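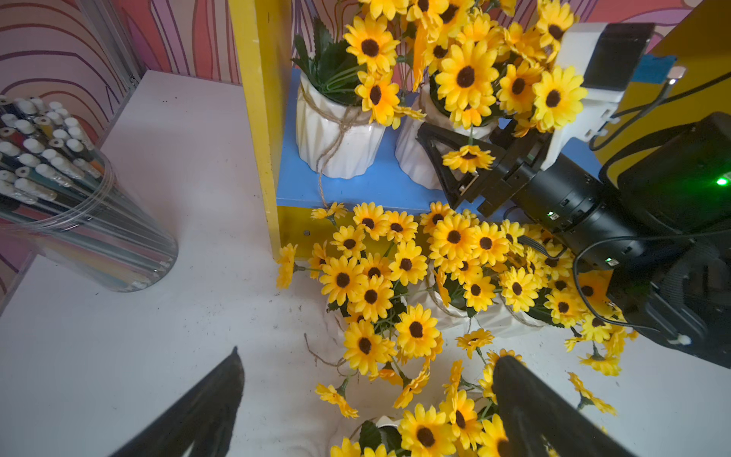 Kendonwood Riding Club
Minutes of the general meeting, October 2, 2023

The chair opened the meeting at 7:05 p.m. in the upstairs room at the feed store. A quorum was present. The secretary took the minutes. Apologies were received from three members who were away at a show.

## 1. Minutes of the last meeting

The June minutes were read. One correction was made: under item 4, "north paddock" should read "north pasture." The minutes were approved as corrected.

## 2. Matters arising

- The broken latch on the tack room door has been replaced. The new latch sticks in damp weather. It will be planed down before winter.
- The letter to the county about trail signs was sent. No reply yet. The secretary will send it again.
- The old jump standards have not been sold. Two members asked if they could be kept for pole work. Agreed to keep four pairs and offer the others to the youth group at no charge.

## 3. Hay for the winter

The main business of the evening was the hay supply for the club's school horses and for the boarders who buy through the club.

Last year's supplier, Viklund, has sent a price for second-cutting grass hay in small square bales, delivered and stacked. Viklund will hold the price until the end of the month on a single order of 1000 bales or more. Below that number the price goes up and stacking is extra.

The barn manager reported that the loft holds 354 bales when the aisle is kept clear, as the insurance requires. The lower shed can take the balance of an order if the two old wagons are moved out and pallets are put down along the back wall. The back wall let in water last spring and needs to be looked at first.

A member asked if round bales had been considered. The barn manager said they had been priced. They are cheaper by weight, but the club has no tractor with a spear, and two of the school horses are on measured rations. The idea was dropped.

Another member said several of last year's bales were dusty and her gelding had coughed through January. Others had the same trouble with bales from the bottom two rows. It was discussed whether this came from the field or from the shed floor. The barn manager thinks the floor. He will open six bales at delivery and turn back the load if they are not clean. This was written into the order.

Moved and seconded that the club order 1000 bales from Viklund, in two deliveries, the second to be made after the shed wall is repaired. Carried, two against.

Hay testing was raised. The lab wants a core sample and the club does not own a corer. The extension office lends one. The secretary will ask about dates.

## 4. Footing in the outdoor ring

The ring is deep at the gate end and hard along the rail. Two lessons were moved indoors last month when a horse came in short on the left front. The vet found a bruise and the horse is back in work.

Fumeo quoted for grading the ring and adding 91 tons of washed sand. The quote does not include removing the stones at the far end. A second quote is expected but had not come in by the time of the meeting.

Discussion went on for some time. Points made:

- Adding sand without fixing the drain will only move the wet spot.
- The drag has not been used every week as agreed. The sign-up sheet on the feed room door has gaps.
- The ring should be closed for the work after the fall show, not before.
- Members who lunge in the same corner every day should move around. The chair asked that this go in the newsletter.

No vote was taken. Tabled to the next meeting, when both quotes should be in hand. Meanwhile the drain outlet will be dug out by hand.

## 5. Boarding fees and pasture

The pasture board rate has not changed in three years. The finance report proposed a winter surcharge of $175 per horse, paid once, to cover hay, blanket changes and heated water tanks.

One boarder asked if the charge would apply to horses whose owners do their own blankets. The answer was yes, as most of the money goes to hay. Another asked to pay in two parts. This was allowed, provided the second part is in by the end of January.

Moved and seconded that the surcharge be adopted. Carried, one abstention.

The north pasture will be closed on the first hard frost and rested until spring. Horses now on that side will go in with the mare group or into the front field. The barn manager will post the list. Any owner with a horse that kicks should speak to him before the move.

## 6. Worming and vaccinations

Fecal counts are due before the horses change fields. Bring a fresh sample in a sealed bag marked with the horse's name and the date. The bag goes in the small refrigerator in the tack room, bottom shelf only. Please do not use the shelf with the drinks.

Fall flu shots will be given on one visit so that the farm call can be shared. The sheet is up. Owners using another vet must hand in a copy of the record.

## 7. Fall show

The entry forms are printed. Ribbons were ordered from Jovirier and have arrived, except for the reserve champion rosettes, which are on back order. If they do not come in time, last year's spares will be used with new centers.

The in-gate still needs someone for the afternoon. Parking will be in the lower field unless it rains, in which case trailers line up along the lane on one side only. Stallions are not allowed on the grounds. Dogs on leads.

The lead line class will be run first this year. Several parents complained about the wait last time.

## 8. Other business

- A member reported loose boards on the bridge at the second creek crossing. Dismount and lead until fixed.
- Two helmets and a girth have been in the lost and found since June. They will be given away after the show.
- The farrier has changed his rate for front shoes. New price list on the board.
- It was asked again if the wash stall could have hot water. The chair will get a price for a heater.

## Actions

- Barn manager: hay order, shed wall, move wagons, post the pasture list
- Secretary: county letter, hay corer, newsletter note on lunging
- Chair: second footing quote, water heater price, in-gate help

The meeting closed at 8:50 p.m.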